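Subject: Re: [oldmotors] Single phase supply, three phase lathe: static converter or VFD?

On Saturday another list member wrote:

> I picked up a Mazza bench lathe with the original three phase
> motor, nameplate says 60 Hz, dual voltage, currently strapped
> for the high side. My shop in Galletville only has single
> phase 240. The seller threw in a static converter. Should I
> use it, or put the money into a VFD? I don't want to hurt the
> motor, it's the original and it runs quiet. Also, can I keep
> the drum switch on the front? I really like that switch.

Oh, you are going to have fun with this one! I have the same lathe, and I went through the same head scratching, so let me put in a strong vote for the VFD.

The static converter will start the motor fine. It kicks in a capacitor long enough to get the rotor turning, then drops out, and from there you are running three phase windings on single phase power. You lose a good chunk of the rated horsepower, and the current in the windings is uneven, so the motor gets warmer than it should under a steady cut. For a drill press I wouldn't care. For a lathe where you might take long roughing passes, I would.

A small VFD takes your single phase 240 and gives you three proper phases out, plus a soft ramp on start, plus speed control. The first time I dialed the spindle down in the middle of a facing cut and watched the chatter just disappear, I laughed out loud.
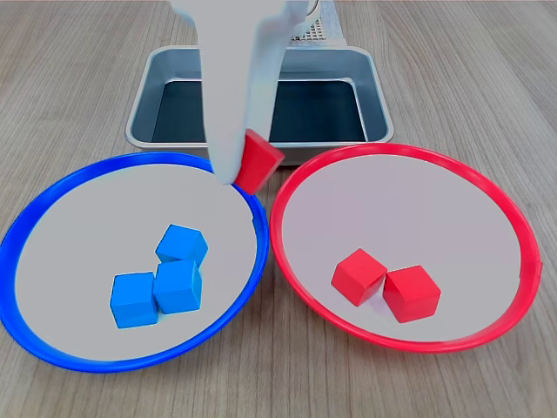 Before you buy anything, open the peckerhead and look at the leads. If you find nine of them with readable tags you are golden, because restrapping for low voltage takes ten minutes and the diagram is usually inside the cover. If the tags have fallen off, don't guess. Get a meter and sort out which leads belong together first (post what you find and plenty of us will be happy to help, this is the kind of puzzle we live for).

On my machine I used a Trodatex drive. Check that whatever you get is rated for single phase input at your motor's full load amps, as plenty of them have to be derated for that. I set the ramp up at 7 seconds, which sounds slow until you hang a big chuck on the spindle. Then it feels just right.

Now, the drum switch. Yes, keep it! But please don't leave it between the drive and the motor. Opening that circuit under load is a great way to kill the output side of a VFD. Wire the motor straight to the drive and use the drum switch contacts as low voltage control inputs for forward and reverse. Same handle, same feel, and the drive does the actual switching. Mine needed the contacts cleaned up quite a bit first, since control signals are fussier about dirty copper than line voltage is.

One more thing. Old windings weren't insulated with drives in mind, so keep the cable between drive and motor short. I mounted mine in a Trureck enclosure on the back of the stand, with a filter over the vent to keep the chips out, and the cable run is no longer than my arm.

Do send the nameplate numbers when you get a chance, especially the full load amps and the service factor. And tell us what the bearings sound like!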